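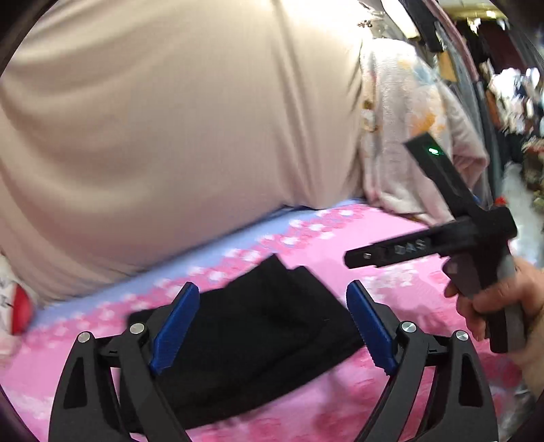 Tips for Teaching Folding by Hand
Household and Workshop Tips, laundry section
24 May 2022

Most of the letters I get about showing a robot a household job are really letters about laundry, and most of the laundry letters are about folding. So I've gathered up what has worked for me, working with a pair of hand-held grippers at home on the bed, and I hope some of it saves you a long evening. Put the kettle on first, this goes on a bit!

Fold it once with your own two hands
Before you pick up the grippers, fold the thing the ordinary way and watch yourself do it. You'll find you do all sorts of little tucks and shakes that two jaws can't manage. I used to flick a T-shirt out in the air like my mother did, and it took me a whole week of poor recordings to give that up and lay the shirt down flat like a sensible person. Decide on your folds, say them out loud if it helps (bottom up, sides in, over once more), and then keep to that order for the whole session.

The bed is fine
People ask if they need a proper table. I like a table for dish towels, but for bigger pieces I'm very fond of the bed. The cover gives a little under the jaws, so you can press down and get beneath an edge without jarring your wrists. Pull the bedspread tight and tuck it in on the far side, or you'll pinch it up along with your towel. I have folded a good deal of bedspread in my time.

Mind dark cloth
Black things are lovely to wear and a trial to fold for the camera. The edges vanish into each other and you can't tell a hem from a crease when you look at the recording afterward. Put dark pieces on something bright, a pink or yellow cover if you have one, and open the curtains on the side away from the lens. White pillowcases want just the opposite.

Getting hold of an edge
Open the jaws wide, come in low, and let the cloth sit well between the pads before you squeeze. If you only catch it with the very tips it will slide out halfway through the fold. With thin cotton I lay one finger of the gripper flat on the bed and slide it under, slowly, and then close. With fleece you can be a good deal less fussy. Squeeze, wait a breath, then lift. That small wait looks silly when you're doing it, but the start of the lift comes out so much cleaner.

Keep both hands in the story
When one hand is working, the other tends to wander off. Mine used to drift up toward my shoulder as if it were waiting for a bus. Park the idle gripper a little to the side, open, pointing at the work, and park it in the same spot each time.

How many to do
I do 20 folds and then stop for a stretch, whatever the clock says. My first big batch was 500 and I tried to get it done over one long weekend, and by Sunday I was folding like somebody stuffing a suitcase. When I went back through them I threw out 154, nearly all from the second day. Slow and rested is quicker in the end, at least in my house.

If you fumble
Small slips are worth keeping, as long as you put them right in the same recording: let go, smooth the cloth, take hold again. If you drop the whole thing on the floor, stop there and begin a new one.

A word on pads
Wipe the ridged pads with a barely damp cloth when you finish. Lint packs down into the grooves and then they skate over anything silky. I keep an old soft toothbrush in the drawer with mine, next to the spare screws.

Mixing up the pile
After every 17 pieces I tip the basket out and start with something different, a sock or a washcloth or a pajama top, and I turn the next piece round so it isn't always facing the same way. Crumple some of them properly, too. A shirt out of the dryer has never once landed square on my bed.

Next time, fitted sheets, and please send me your own methods before then, because mine still takes four tries.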